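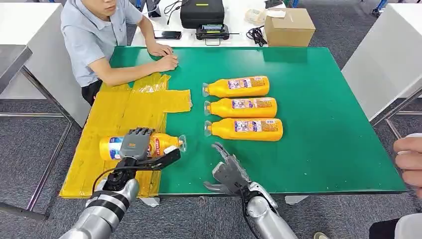
Yellow plastic bottles on one of the green-topped tables.

Bisum Refill Shop - Frequently asked questions

Where are you?
We are on the lower road in Prekatbridge, next door to Tymoshchuk the baker. The bus from the station stops across the road.

How does refilling work?
Bring a clean, empty bottle or tub. Weigh it on the scales by the door, write the weight on the lid or side, fill it, and bring it to the till. We take off the weight of the container and you pay for what is inside.

Do I have to buy my bottles from you?
No. Any bottle with a lid that closes properly will do. Please do not put cleaning products in old drinks bottles. We sell empty bottles at the till if you need one.

Can I mix two products in one bottle?
No. Some cleaning products give off harmful fumes when mixed. This includes topping up toilet cleaner with a different sort. If you are not sure what was in a bottle, wash it out at home and let it dry first.

What do you stock?
Washing-up liquid, laundry liquid, hand soap, shampoo, floor cleaner and white vinegar. Most of the cleaning range comes from Zakov in 20-litre drums, which go back to them to be filled again. Dry foods are at the back of the shop - rice, oats, lentils, pasta and flour.

Is the laundry liquid suitable for sensitive skin?
The unscented one has no perfume or dye. The full ingredients are on the card above each drum. Ask your pharmacist or GP if you have a known allergy.

Do you deliver?
Within Prekatbridge only, and only on orders of four litres or more. Leave your empties on the step and we will swap them for full ones.

How many bottles have been refilled?
We counted 1,480 refills in May.

Can I return something I have filled?
Unopened shop-filled bottles can come back within two weeks. We cannot take back anything you filled yourself.

Who do I contact about a school or office account?
Fouad Moussa looks after accounts. Ask for him at the till, or leave your number and he will ring you back.

Page last updated: Tuesday, August 27, 2019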